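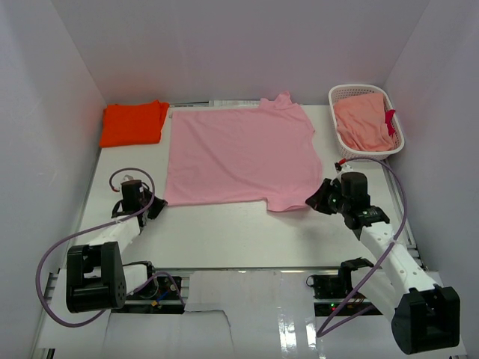

Ticket: right gripper lets go of shirt corner on lift, left one fine

Opened by: Brijesh Rathore
Assigned to: Seraina Pfister
Product: Totmont gripper, both sides, on Husia controller
Priority: medium
Status: open, waiting on part

Problem

Two-arm lift on a T-shirt. Both arms go in at the near edge, close, lift, carry it back towards the wall. Left holds. Right closes, lifts, then cloth slides out of the tips somewhere on the way up. Not every time. Bad enough that we can't compare the two controllers fairly, which is what we're meant to be doing this month.

Same gripper model both sides. Same finger length. Same close command sent to both. Husia on both arms at the moment, the Plivovon box is on the shelf until this is sorted.

What I've tried so far:
Power cycled the lot. No change.
Re-homed both grippers. No change.
Swapped the shirt for a thicker one. Better, still drops.
Slowed the lift down. Better, still drops, and takes for ever.

Log from a bad run:

R grip close cmd sent
R grip pos 1,210 target reached
R grip hold ok
lift start
R grip hold ok
R grip hold ok
lift end
R grip hold ok

So it thinks it's holding the whole way through, with nothing in it. No error, no warning. Help please.

Brijesh

Reply, Seraina Pfister

Hi Brijesh, thanks for the log. "hold ok" only means the fingers got to where they were told to go. It says nothing about what is between them. With a thick object you'd see it stop short of target. A single layer of T-shirt is so thin it reads the same as closed on nothing. Known thing, it's in the Totmont notes but well buried.

Can you send me:
- the close force setting for each side, read off the controller, not from your config file
- finger alignment, tips closed on nothing, look for daylight at the very end
- wrist view while the tips are on the cloth
- whether it drops in both directions of travel or only going up and back

Don't change anything yet please. If you change force and alignment together we won't know which did it.

Reply, Brijesh Rathore

OK. Force setting read off controller: left 72, right 72. Same.

Alignment: closed on nothing, held a torch behind. Right has a sliver of light near the tip, closes up lower down. Left is tight all the way. So that's something??

Direction: only going up and back. Dragging it flat along the table it holds fine.

Wrist camera view, requested:
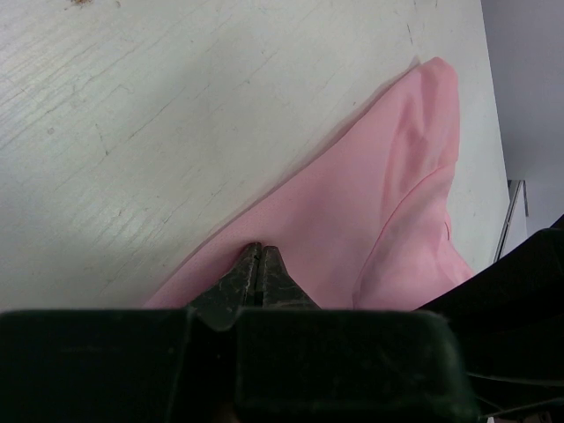 Tips closed on the pink shirt, near its lower edge. Scuffing on the fingers is easy to see from here.

Savita reckons the scuffing matters more than the gap. Tips have been scraped on the table that many times the faces have gone smooth, her words. I think it's the gap. We've got a biscuit riding on it.

Reply, Seraina Pfister

Scuffing on the outside is normal and doesn't bother me. It's the inner faces that do the work. Run a fingernail across the inside of each one, power off. You should feel a light texture. If one feels like glass, Savita gets the biscuit.

The gap I don't love. Light at the tip and shut lower down means the fingers are splayed a touch, so the pinch is happening further back than you think. If the cloth only goes in by the tip it's hardly being pinched at all. Would fit with your "drags OK, lifts badly". On a drag the table is carrying most of the shirt for you.

Steps, in this order, one at a time, a block of lifts after each:

1. Texture check as above. Write down what you find, change nothing.

2. Go in deeper. Lower the approach so more finger goes past the edge of the cloth before closing. Only a hair, mind the table top.

3. Swap the fingers left to right. Leave the gripper bodies where they are. If the fault moves with the fingers it's the fingers. If it stays on the right it's the body or the cable.

4. Only then touch the force.

And keep the same shirt for all of it. Same lighting, same start layout, laid flat in the middle.

Reply, Brijesh Rathore

Done 1 and 2, half of 3.

Step 1: both feel the same to me. Savita says the right is smoother. Devendra was asked to settle it and said they both feel like fingers. Marking that one as unclear.

Step 2: went deeper. Big improvement. Right arm now gets the corner off the table and keeps hold long enough to stretch it up and over. Still lets go sometimes at the top of the carry.

One thing noticed while watching. Folded top edge gives it a better grip than single layer. Probably obvious. With a doubled bit of cloth in the tips I've not had a drop yet.
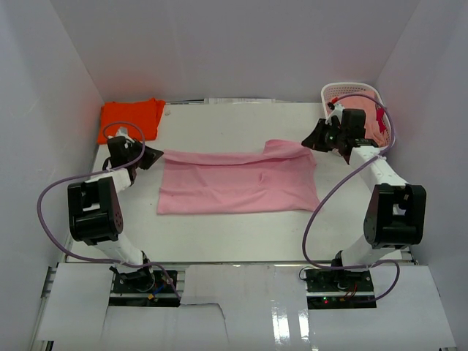 Step 3: finger swap, results

Swapped left fingers to right body and the other way round. Screws were horribly tight on the right side, needed the long key. Re-homed both after.

Fault moved. Left arm now drops the corner, right arm is solid. So it's the fingers and not the body, not the cable, not the controller. Relief all round, was dreading re-doing the cable loop on that side.

Light test again: sliver of light now on the left. Same fingers, so it followed them.

Not touched the force. Was tempted.

Reply, Seraina Pfister

Lovely, clean result. That's a splayed pair. They do bend a bit if they've been driven into the table at speed, has that happened? No judgement, everybody does it once.

I'll get a new pair sent. Until then, put the bad pair back on the right so your left is the known good one, and leave the deeper approach in.

Stock comes through Daneshvar at the moment, so give it a few days.

Reply, Savita Singhal (copied in)

Yes it has happened. April, when we were setting table height. Right arm came down with the height a bit off and made a horrid noise. I logged it but under the camera ticket as that was what we were working on, so you'd not have found it.

Another question while you're here. When we put the Plivovon controller back in for the other half of the comparison, does it report grip the same way? i.e. will it also say hold ok with nothing in it? If they report differently then our drop counts from the logs are rubbish on one side and we need to count by eye off the wrist cameras.

Reply, Seraina Pfister

Good question and no, it doesn't. Plivovon gives you motor current as well as position, once every 200 ms. Husia gives you position and a yes/no. You can get current out of Husia but it's off by default. Settings, gripper, extra readings, tick it, reboot. It will grumble at you about log size.

For thin cloth I wouldn't trust either of them to tell you it's dropped. Current on one layer of jersey is down in the noise. Count by eye, both controllers, same person if you can.

Reply, Brijesh Rathore

Extra readings on. It did grumble.

Put the bad fingers back on right as asked. Ran the two-arm hold while we wait, where left keeps its bunch of cloth over the table and right takes the far corner and pulls it out to the side. Wanted to see if a sideways pull behaves like the lift or like the drag.
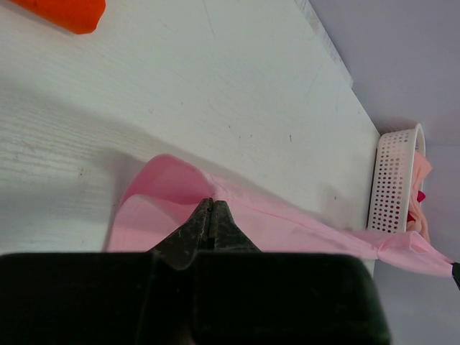 Behaves like the drag, mostly. As long as the corner is gathered up and not a flat single layer, right keeps hold of it even with the splayed fingers. Flat single layer, it goes. So I'm fairly happy it's all down to how much cloth is in there for the tips to bite on.

Current readings for what they're worth, left is steady, right wanders up and down a fair bit during the pull. Could be the gap closing up under load. Could be nothing. Attached the csv, sorry its huge.

Question, is it worth trying the soft pads on the good pair? Antonina has a bag of them from another job. Would rather not if it spoils the comparison.

Reply, Seraina Pfister

Leave the pads off for now. You'd be comparing pads, and your approach height would want doing again. By all means try them after both controllers are done, I'd like to know how you get on.

Looked at the csv. Agree right wanders. I think that is the fingers flexing, would expect it to go with the new pair. If it doesn't, reopen this one, don't start a new ticket or we lose the history.

Update, Antonina Nazarenko, 17 Jul 2020

Brijesh is out so I've done this bit. New fingers arrived, fitted to the right. Light test: no light. Re-homed. Put the approach height back to where it was before step 2 to see, then ran 200 lifts with the same shirt, single layer, counted by eye on the wrist view.

No drops on left. A few on right at the old height, all near the top. Put the deeper approach back in and they went away. So both things were in play, and we're keeping the deeper approach for both arms and both controllers.

Right current no longer wanders much. Didn't save the csv for the first part, forgot to tick the box again after the reboot. It doesn't stay ticked! Worth adding to the notes.

Old pair is in the drawer under the bench with tape on, marked BENT. Please don't fit them.

Still to do:
- Savita to move her April entry across to this ticket
- Devendra to write the approach height into the shared config, it is only on the one machine at present
- Plivovon box back in, same lifts, same shirt
- soft pads after that, if there's time

Seraina, OK to close from our side once Devendra has done the config.

Reply, Seraina Pfister

Brilliant. Will pass on the tick box thing, that's a bug in my book. Setting to pending, closes by itself if I hear nothing.

Status changed: waiting on part > pending close

Reply, Devendra Ahuja

Config done, pushed to both machines. Biscuit to Brijesh.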